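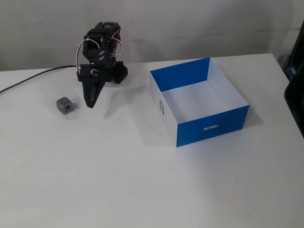 How long should sourdough rest in the cold before baking? For the Dillness loaf I give it one night, and in November a little longer.

Reading time: 2 minutes

Start slowly, people are still finding chairs. Say thank you to the Trokier library for the room.

First point: flour. I began in 2012 with the cheapest white flour and my bread was flat like a plate. Now I use 400 grams of strong white and 100 of rye. Write the numbers on the board - last time many people asked me to repeat them.

Second point: the starter. Mine is called Lâm and lives in a jam jar. Feed it the evening before. If it smells of vinegar, feed it twice. Pass the jar to the first row.

Pause here for water.

Third point: folding. Show with the tea towel, four folds, then turn. Wet hands, no extra flour. Do not speak while folding, I always lose my place.

The oven: mine is old and I don't trust the dial. Mention the iron pot with the lid on, then lid off for the colour.

If there is time, tell the story of the market in Jonumo and the burnt rolls. If not, go to questions. Recipe sheets are by the door.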